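Esov Vanilla Shortbread, slim box

Stocked at Brorkside and Rultham
Price: $6 a box, or $11 for 2
Shelf: biscuits and tea, beside the Gasser oatcakes

Vanilla shortbread in a long, narrow cardboard box with a red tartan print. The biscuits are round, baked in a single row and packed on edge in an inner sleeve. Butter, flour, sugar, rice flour and vanilla. No nuts in the recipe, but they are made on a line that also handles almonds.

The box takes up very little space. It will lie flat in a desk drawer or along the back of a pantry shelf, and it posts well if you pad the ends. The flavour name is printed in white capitals along the red part, so keep that side facing out if you are stacking several kinds.

Once opened, move whatever is left to a tin with a tight lid. The cardboard will not keep them crisp for more than a day or two in humid weather. Sealed boxes keep until the date stamped on the end – usually 8 months from baking.

The white band across the box leaves room for the script. We don't offer personalised bands on single boxes. Orders for weddings and offices can ask at the Rultham counter and Cyrill Aigner will quote.

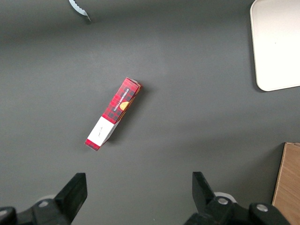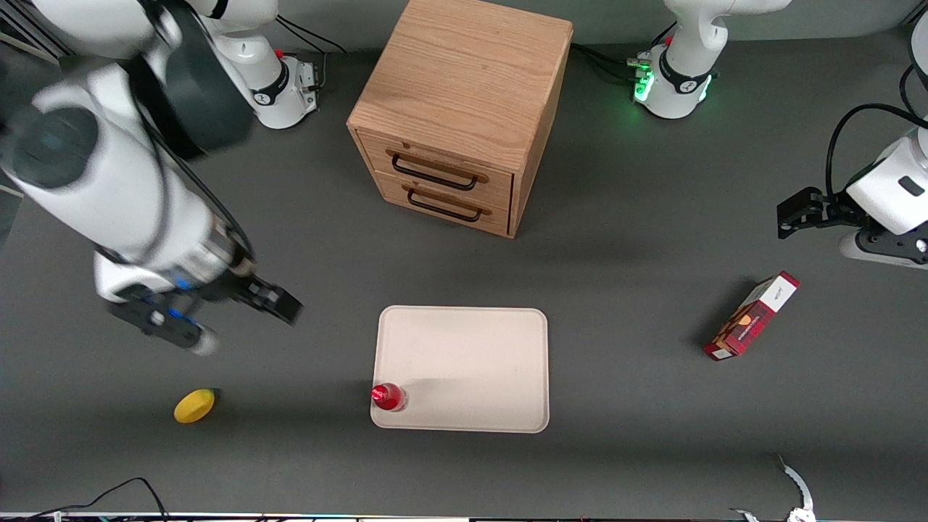
Gertraud Marti wrote to us in March to say that the lemon ones were sweeter than she liked and that she had gone back to the vanilla, which she has with black tea and no sugar. She also asked whether the box could be made a little wider, as hers kept rolling out of the picnic basket. We passed that on to the bakery. The size is staying as it is for now.

Delivery and pickup

Pickup is free from either shop. Local delivery is $8, any number of boxes. We don't ship in very hot weather, as the butter softens and the biscuits stick together.

Broken biscuits: bring the box back with your receipt and we will swap it. A chipped edge or some crumbs in the sleeve is normal for shortbread.

Next delivery from the bakery is due 28th August. Lemon is out of stock until then.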